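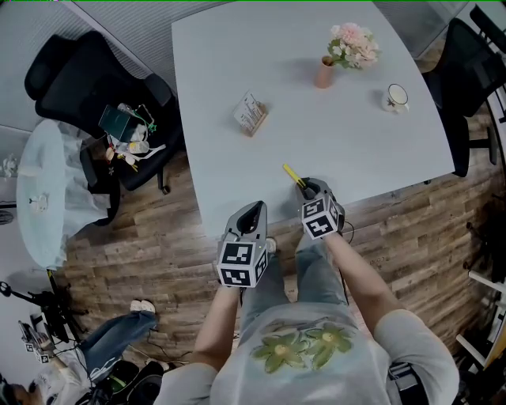
Rekska opens tabletop recording program for Plollham arm

September 2019

Rekska has started a recording program to gather examples of everyday table work for Plollham, the learning system the company is building with its hardware partner, Lammers. In the program, people carry out small handling jobs with a pair of hand-held grippers. The recordings are then used to train software that will drive a two-armed machine fitted with the same style of gripper.

The first stage covers 500 recorded runs. Rekska plans to reach 1000 before the training set is frozen and passed to the software team. Runs that fail the company's checks do not go toward either figure.

Each run is one short job from start to finish. A person picks up an item from the table, moves it to a new place and lets go. Longer jobs use both hands, such as steadying a holder with one gripper while the other puts something into it. The items are things found on most desks and kitchen tables: pencils and markers, mugs, card holders, small vases with artificial flowers. Rekska chose them for their mix of sizes and surfaces. A mug handle calls for a different approach from a pencil, and a light vase will tip if it is pushed too hard near the top.

The grippers are held and worked by the person directly. Square black-and-white markers on the grippers let the software work out where each hand is and which way it is turned. Gripper-mounted cameras record the fingers and whatever lies in front of them. The software is trained on these views together with the path of each hand.

Rekska had earlier gathered its examples by having staff steer the arms by remote control. That method gave clean records, but it was slow, and operators needed long practice before their movements looked natural. With hand-held grippers, a new operator can usually begin useful work the same day. The arms can also stay in the lab while recording goes on somewhere else. 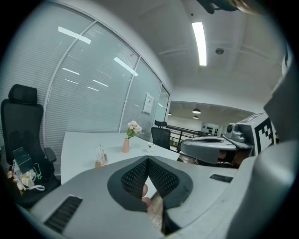 **HOW THE RUNS ARE RECORDED**

Operators work from a printed job sheet. The sheet names the items, the starting layout and the end state, and leaves the route between them to the person. Rekska wants the records to show different ways of reaching the same result. An operator may take a mug by the handle or by the rim, and may move it before or after the other items unless the sheet says otherwise.

The layout changes between runs. Items are shifted, turned, swapped or taken away. Rekska also asks operators to change where they stand, so that the system does not learn a job from one side of the table only.

Mistakes are kept when the operator recovers from them. If a pencil slips and is picked up again, the run stays in the set and is tagged as a recovery. If the operator stops, talks to someone in the middle of the job or reaches in with a bare hand, the run is set aside.

After recording, every run goes through 2 checks. The first is done by software and looks for gaps in the hand path, most often caused by a marker being hidden for too long. The second is done by a reviewer, who watches the gripper views and confirms that the job on the sheet was the job carried out. Runs with short gaps can be repaired. Runs with long gaps are recorded again.

Operators are given a rest after each block of runs. The grippers are heavier than they look in use, and early trials in July showed that hand paths became less steady late in a long block. Rekska shortened the blocks after those trials and now records the block position with each run, so that the software team can leave out tired work if they need to.

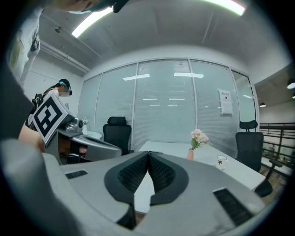

Lammers said the two-handed runs are the part of the program it is watching most closely, and that it would take a smaller set with good timing between the hands over a larger one without it. The company added that single-hand picking is already well covered in its own records, while handovers from one gripper to the other are still thin. Rekska has agreed to give two-handed jobs a larger share of the second stage.

**Next steps**

The second stage will add jobs with more than 4 items on the table, including jobs where one item must be moved out of the way to reach another. Rekska will then test the trained system on the arms, using layouts that were held back from the training set. A test run will be marked as complete only if the end state matches the job sheet without help from a person.

Results will be reported by type of job. Rekska will list failed grasps, dropped items and runs that had to be stopped. No date has been set for use of Plollham outside the lab, and the company is not taking orders.

Firms with tabletop handling work that they would like considered for later stages can send a short written outline to the Rekska program office. The outline should give the items, their sizes and the order of steps. Jobs involving liquids, blades or heat will not be taken up in this program.

**About Rekska**

Rekska develops software for robot arms that handle small objects. Lammers supplies the arms and gripper parts used in the Plollham project.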